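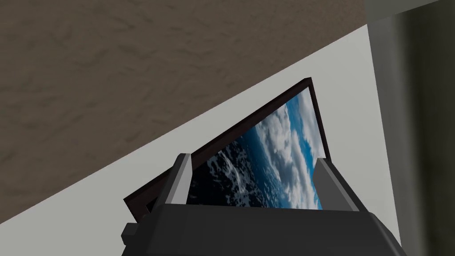
4. Setting the room thermostat

The Helta room thermostat leaves the factory set to 19 degrees with no timed periods. Set the clock first — the timed periods will not run without it.

1. Press and hold MENU until the clock digits flash.
2. Use + and − to set the hour, then press OK. Do the same for the minutes and the day.
3. Press MENU again and choose PERIOD 1.
4. Set the start time and the temperature you want. Press OK.
5. Repeat for any other periods, up to six a day.
6. Press HOME to finish. The screen shows the current room temperature.

Note: If no button is pressed for 37 seconds, the display goes back to the home screen and unsaved changes are lost.

Note: The night setting is 16 degrees unless you change it. See section 6.

Caution: Do not fit the thermostat above a radiator or within 1000 mm of an outside door.

Caution: Switch off the boiler at the mains before taking the thermostat off its wall plate.

To change the batteries, slide the cover down and fit two new AA cells. Your periods are kept, but the clock must be set again — go back to step 1.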